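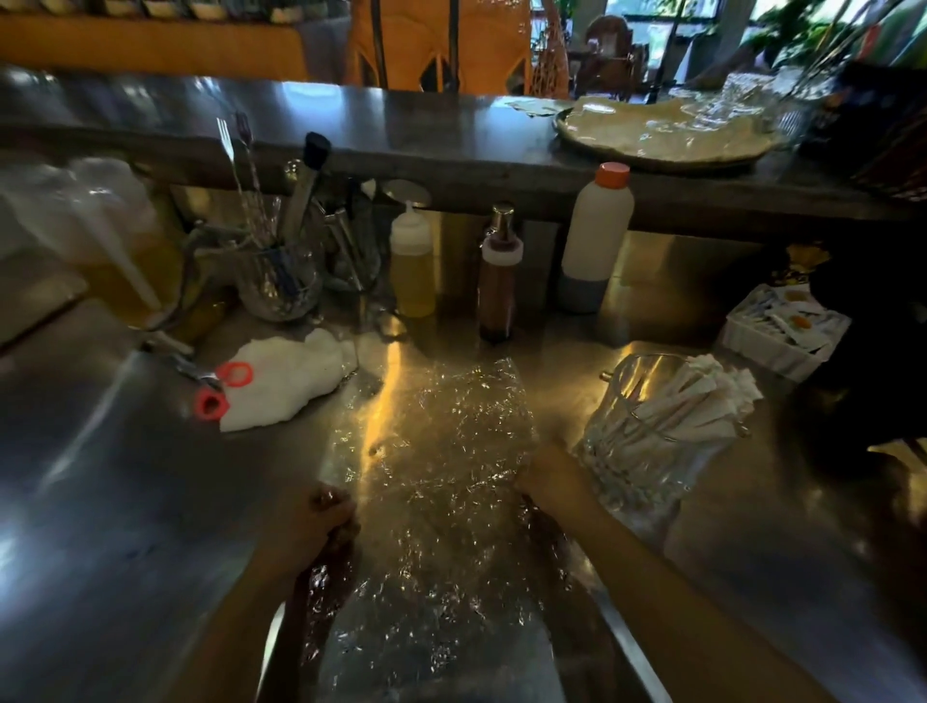 The Roll in the Bottom Drawer

Plastic wrap is the thing every small kitchen uses and no small kitchen talks about. We talk about knives. We talk about grinders and coffee and where the tomatoes come from. Meanwhile the cling film, sorry, the wrap, is in the bottom drawer with its cutter hanging off, and it gets pulled out all day long by someone who's in the middle of three other jobs.

I spent a July week in the back of Gammont, a cafe and bar on a corner that used to be a shoe repair place. Steel benches, small bench space, big menu for the size of it. I was meant to be writing about coffee. Wrote this instead.

Morning first. Six a.m., kitchen cold, lights half on. The first job is unwrapping. Everything put to bed the night before has to come out again: cut lemons, the herb butter, half a tray of slice, the tubs that have lost their lids. Off comes the film, into a heap, and the heap goes in the bin. By the time the first flat white goes out the bin's already up to the rim and it weighs nothing at all.

Then the wrapping starts again, and there's a knack to it. Flat bench. Wipe the steel, dry it properly. Pull the sheet longer than you think. Lay it down, don't drop it. One hand holds the near edge, the other smooths away from it, palm not fingertips. If it grabs itself, stop. Everyone wants to pull harder and pulling harder just makes a rope. Pick a corner, any corner, and walk it out slowly with two thumbs. Or bin it and start over. At 51 orders into a lunch you bin it.

Scissors, also. The cutter strip on the box goes blunt long before the roll runs out, so most places end up with a pair of scissors living on the bench, bright handles so they don't vanish under a tea towel. They vanish under a tea towel anyway. At Gammont I watched the same pair go missing and get found, in a cloth, in the apron pocket, behind the pump bottle, back in the cloth.

Which brings me to the bench itself, because wrap is really a bench problem. You need a clear patch the size of a big chopping board and in a kitchen like this there's never one. Oil in the squeeze bottle, tongs and bar spoons standing up in their holders, syrups, straws in a glass, sachets in a box for the takeaway people. All of it needed, all of it wanting the front row. So it gets shoved to the back wall in a line and the wrapping happens in whatever's left.

The staff have opinions about the line. Strong ones. Tall stuff at the back, fine, agreed. But the tongs? One camp says tongs on the left, near the grill. The other camp says tongs go next to the oil and anyone who moves them can do the grease trap. Forks upright, tines up, so you can see at a glance it's a fork. Tines down, so you don't stab yourself reaching over for the pepper. I heard this argued for most of an afternoon and it was still going when I went to get my bus.

Straws: paper wrapped, bundled in a glass, always too many in the glass so you can't get one out without getting four. Sachets: no two people fill the box the same way. Sugar on its side, sugar on its end. Raw sugar mixed in with the white by some animal on the late shift.

Back to the roll. I asked what they pay and what they go through. The kitchen buys catering rolls through Clatimport, a wholesaler out by the ring road that also does their napkins and the takeaway cups, and they've tried to get the number down. Wrote it on the wall by the coolroom in texta. A sheet per tub, every tub, every night, came to 160 sheets in one busy week. After they bought a proper stack of lidded tubs it went to 70. Not zero. Won't ever be zero, I was told, not with bread dough and not with the big flat trays that no lid on earth fits.

There's alternatives and they've had a go at most of them. Beeswax wraps: lovely at home, hopeless in a place where everything gets washed hot. Silicone stretch lids: good, really good, until they go through the dishwasher 21 times and start to smell like onion. Damp tea towel over the dough: old fashioned and works a treat, as long as someone remembers to keep it damp. A plate on top of a bowl. I can't believe how often the answer is a plate on top of a bowl.

Pluta, the bakery two doors up, has gone nearly all the way. Dough tubs with clip lids, trays in a rack with a zip cover over the whole rack, one roll of wrap in the cupboard for emergencies. But Pluta makes five things and makes them before dawn. Gammont does breakfast, lunch, cocktails from four and a cheese board that someone always orders at ten to ten. Different beast.

And Ko, the noodle bar across the road, goes the other way completely. Double wraps everything. Label on the first layer, second layer over the label so the ink doesn't run. Looks mad, and their coolroom is the neatest one I've stuck my head into on this street. Everything dated. Everything readable. Hard to argue.

So what would I take home from it? Bits and pieces. Keep the roll in the fridge, apparently, it clings to itself less when it's cold; I've tried it and I think it's true, could be wishful. Wet the rim of the bowl with a finger if the film won't stick. Press it right down on the surface of anything that browns or skins — custard, guacamole, pesto — no air gap. Cut the sheet before you fill your hands. Sounds stupid. Count how many times you've stood there with a bowl in one arm trying to tear the stuff with your teeth.

Leave a cloth under the scissors so they don't skate about on the steel. Label the squeeze bottles, even when you know which is which, becuase the person covering your shift doesn't. Fill them at the end of the day. Nobody wants to be decanting oil with a docket rail full of eggs.

And clear the patch first. The cooks all did it without thinking, forearm across the bench, everything pushed back, a wipe, then the sheet. Took two seconds. At home I'd been wrapping things on top of the mail.

Close is the whole thing in reverse. Grill off, music up, chairs on tables out the front. Tubs get lids, the lidless get film. Butter, lemons, what's left of the slice. Somebody asks where the scissors are. The roll goes back in the bottom drawer, end of the sheet stuck down to itself, and whoever opens at six gets to find it with a fingernail.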